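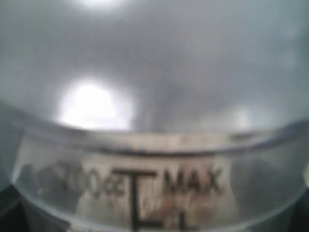
Grarar Bench Cell with Detach Wrist Camera
Set-up, care and small repairs

Item no. 424
Supplied by Buschmann, built in our own workshop
Page last revised Jun 30, 2018

The Grarar is our bench-top robot cell for kitchens, test labs and anyone else who spends far too much of the day moving clear plastic containers from one side of a table to the other. It comes with an arm, a two-finger gripper, a controller that slides under the bench, and the Detach wrist camera, which sits just behind the fingers and looks wherever they are going. We have been building it long enough to have seen most of the ways it can be put together slightly wrong, so we've tried to write down everything we would tell you if we were standing next to you (and if you would like one of us standing next to you, please do call, we enjoy the trip).

What's in the box

Arm with base plate and bolts
Gripper with soft pads fitted, plus one spare pair of pads
Detach wrist camera with bracket, cable and lens cap
Controller and power lead
Hex keys, cable clips, lens cloth and the printed calibration card
Tastwood bench board, if you ordered the cell with one

Fixing the base

Start with the bench itself. The arm isn't terribly heavy, but it does stop and start briskly, and a bench that sways a little will give you a camera that sways a lot. If you are using the Tastwood board, the holes are already drilled and you only have to line up the arrow on the base plate with the arrow on the board. On your own bench, use the base plate as a template, mark through the holes, and drill with the arm still safely in its box.

Put all the bolts in finger-tight before you tighten any of them. Then go corner to corner, a little at a time, and torque them to 9 Nm. Leave the arm powered off until the cable is clipped along its full length, with a loose loop at the wrist. That loop looks untidy and every tidy-minded person wants to pull it straight. Please leave it alone! The wrist needs it when it turns all the way over.

Fitting the Detach camera

The camera slides onto its bracket from the front and clicks. Give it a gentle tug. If it moves at all, take it off and look for a crumb of something in the groove – a dry toothbrush gets it out nicely. Plug in the cable after the camera has clicked home, and turn the collar until the two white dots meet.

Wolfram Hamann, who drew up the bracket for us, asked that we mention the small screw on the left side. It sets the tilt and it is sealed with a dab of blue paint at the workshop. If the paint is whole, the tilt is right. If it's cracked, run the calibration from the beginning, even if the picture looks fine to you.

Calibration

Lay the printed card flat in the middle of the bench, choose Calibrate from the controller menu and stand back. The arm will visit 11 positions over the card and pause at each one. It takes about as long as making a cup of coffee, and you may as well go and make one, because leaning over the bench puts your shadow on the card and the routine will politely ask you to start again.

Save the result under a name you'll recognize in September, when you have forgotten all about today.

Teaching it your containers

Clear plastic is the fussiest thing you can put in front of a wrist camera. It picks up every lamp in the room, and whatever stands behind it shows through the wall and muddles the edges. We suggest teaching each container at two distances. The far view is for finding it on the bench. The near view is for lining up on something fixed, and on a measuring container the printed scale does that job well.

Don't worry if the near view is soft. The lens is set for working distance, and at very close range a curved wall bows right across the picture. What you want is a dark mark that stands out from the plastic and stays clear of the glare. In the view below, the bright patches are up above the ridge, while the 700ml figure, the upright stroke and the word MAX are lower down and still readable, blurred as they are. A thin bright line does run across MAX, so we would draw the teach box around the stroke and let the lettering be. If a bright patch lands on your chosen mark, shift the lamp a little, or turn the wrist a few degrees and teach the view again.
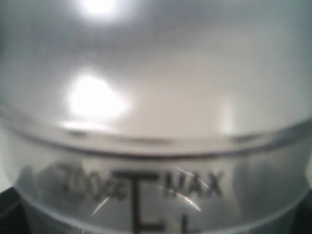 Looking after the cell

Before each working day, wipe the lens with the dry cloth and run a finger over the gripper pads. They should feel slightly tacky. When they go shiny, wash them in warm water with a drop of dish soap, let them dry fully and put them back. Please don't use alcohol on the pads (it hardens them), though it is perfectly all right on the arm covers.

The camera window needs a bit more thought. Steam and fine splashes leave a film on it that you won't notice by looking at it, and everything in the picture slowly turns milky. Take the camera off its bracket, hold it with the window facing down, and clean it with the damp side of the cloth first and the dry side after. Stains on the containers themselves matter too. A brownish smudge next to a printed mark can be read as part of the mark, so wash the container and teach it again clean.

Every 1000 running hours, check the base bolts, look along the cable for worn spots and have the controller print its log. Send the log to us if you like. Heike Lindemann on our service desk reads them all, and she will write back if anything in there looks odd to her.

Small repairs you can do yourself

Gripper pads: Power off, slide the old pads out toward the fingertips, push the new ones in until they sit flush. Run the open-and-close test from the menu.

Camera cable: Power off, undo the collar, open the clips from the wrist down to the base. Lay the new cable in the same path and remember the loop. Calibrate afterward.

Camera window: The window unscrews with the flat key. Work somewhere clean, fit the new seal dry, and stop turning as soon as you feel it seat.

Anything inside the arm covers is a job for our workshop. Keep the box and the foam, as the arm travels badly in anything else.

Ordering

The cell, spare pads, cables, camera windows and calibration cards can all be ordered from Buschmann under item no. 424. Tell us which bracket you have (the letter is stamped on the underside) and whether your cell stands on a Tastwood board, and we'll pack the right bolts.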